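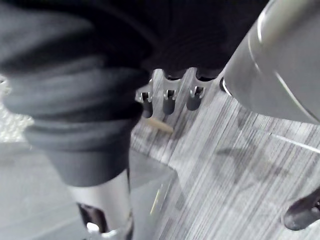
Porkis 2 Folding Tonneau Cover

Part group: bed covers and cargo management
Manufacturer: Laur
Fits: full-size pickups with standard or short bed
Condition: new, in carton
Finish: matte black, textured

The Porkis 2 is a hard folding cover for full-size pickup beds. It is built from aluminum-skinned panels over a foam core, joined by sealed hinges. The cover clamps to the bed rails from the inside. No drilling is needed on trucks with a standard rail flange. Trucks with a utility track system need the track adapter kit, sold separately.

The cover can be driven in three positions: fully closed, front panel section closed with the rear folded, and fully folded against the cab. In the fully folded position both prop rods must be latched before the truck is moved. The rear window is partly blocked when the cover is folded, and the third brake light may be blocked on some cabs. Check local rules before driving with the cover up.

CONSTRUCTION

Panels: aluminum skin, top and bottom, foam core
Hinges: extruded, with replaceable rubber seal
Side rails: anodized aluminum
Clamps: cast aluminum, 6 per cover
Perimeter seal: EPDM bulb type
Latch: slam latch, cable release from either side
Lock: secured by the tailgate lock; no separate key

FITMENT NOTES

Measure the bed on the inside, from the bulkhead to the closed tailgate, along the centerline. Do not order from the bed length printed in the sales brochure. Those figures are rounded and can put the order in the wrong size group.

Drop-in bedliners must be notched at each clamp position. A paper template is packed with the instructions. Spray-in liners need no change unless the coating was carried over the underside of the flange, in which case the clamp area should be scraped flat.

Over-rail caps up to normal factory thickness are acceptable. Aftermarket caps with a raised lip will hold the side rail off the flange and the seal will leak.

Not compatible with crossbed toolboxes. For toolbox trucks see the Sirnska short cover.

INSTALLATION

Two people are needed to lift the cover onto the bed. After that one person can finish the job. Tools required are a 1/2 in. socket, a ratchet and a tape measure. A torque wrench is recommended. Tighten clamps to 11 ft-lb, working from the cab to the tailgate, then repeat the same order once. Do not use an impact driver. Recheck all clamps after the first week of driving.

Drain tubes are supplied for the front corners. Route them through the factory holes in the bed floor or the front bulkhead. Trim to length with a knife and leave a slight downward slope over the whole run.

CARE

Wash with car shampoo and water. Do not use tire dressing, wax or silicone spray on the textured finish, as these leave marks that are hard to remove. Treat the seals with a rubber conditioner before winter. Snow should be cleared before the cover is opened.

IN THE CARTON

Cover assembly, folded
Side rails, 2
Clamps with hardware
Drain tubes and fittings
Bedliner template
Instruction sheet

WARRANTY AND ORDERING

Laur covers the panels, hinges and rails for 6 years against defects in material and workmanship. Seals and latch cables are treated as wear parts and are covered for 11 months. Damage from loads placed on top of the cover is excluded.

Oversize freight applies. Inspect the carton before signing and note any crushed corners on the delivery slip. Fitment questions go to Angus Lennox at the Jisex parts counter. Have the model year, cab style and measured bed length ready. The track adapter kit is back in stock in July.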